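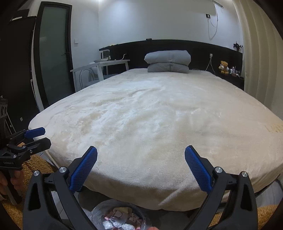

2019-08-07. Maintenance of hand-held gripper unit 7, Flado project, Arholm site. The unit was withdrawn from the bedroom after the morning session for its scheduled inspection and replacement of the finger pads. The operator had reported that the left finger closed slightly later than the right, and that the effect was more noticeable on thin fabric than on solid items. Before any parts were removed, the fingers were set wide open over the foot of the bed, with the ribbed blue pads facing each other and nothing held between them. The plush blanket remains the reference item for soft material and should not be exchanged for another without an entry in this book.

**Condition on receipt**

- Outer body: sound. Light rubbing on the handle.
- Linkage bars: straight, no cracks found under the bench lamp.
- Pivots: all turn freely except the outer left, which was stiff through the last part of its travel.
- Pads: ribs worn at the tips. Backing beginning to lift on the left pad along its lower edge.
- Cable strain relief: acceptable.

Fibres had collected behind the cap of the outer left pivot. They were short, pale and tightly wound, and had to be drawn out with the fine tweezers. The same was found on unit 5 in an earlier inspection, although in a smaller amount. Compressed air alone does not remove them and may drive them further in. The instruction sheet on the workshop wall still recommends air as the first step and is to be amended.

**Work carried out**

1. Battery disconnected and the unit clamped by the handle in the soft-jawed vice.
2. Pads removed. The old adhesive was taken off the backing plates with the plastic scraper and a cloth dampened with alcohol. The metal scraper is not to be used on these plates.
3. Pivot caps taken off, pins withdrawn one side at a time, wiped and examined. The outer left pin showed a faint score line and was replaced from the Stallix kit. The remaining pins were refitted in their original positions.
4. One small drop of light oil applied to each pin. Excess wiped away before the caps went back on, as oil on the pads has spoiled a full day of work in the past.
5. New pads fitted with the ribs aligned across the fingers, pressed for the time stated on the adhesive packet and left under the spring clamps over the midday break.
6. Battery reconnected and the opening and closing limits set again.

The first attempt at the limits was not satisfactory. The fingers met at the tips but left a visible gap nearer the base, and the fault was traced to the right pad, which had been seated against a trace of old adhesive. The pad was removed, the plate cleaned again and a second pad fitted. One pad was therefore wasted and has been entered as scrap.

**Checks after reassembly**

The unit was cycled 600 times on the bench without load. No stiffness was felt at the end of the run and both fingers reached the closed position together. It was then tried by hand on the folded test cloth, a sheet of writing paper and the wooden block. The paper was held at the first attempt but slipped when pulled sideways. This has been seen before with new pads and normally passes after a short period of use. It should be checked again before the next session and the result written below this entry.

**Stock and follow-up**

Pads are now low. A further order has been placed with Van Loon, who quote delivery by the end of the week. The Stallix pin kit holds enough for the remaining units but no spares beyond that.

The interval between inspections is at present some 2,000 cycles. In view of the fibres found today, it is proposed that the caps be lifted and the pivots cleaned at half that interval for any unit used on bedding or curtains. Units used in the kitchen only may stay on the present interval until December, when the schedule is due for review.

Unit 7 returned to the shelf with a green tag. Unit 5 to be inspected next; its left pad is also suspected of lifting.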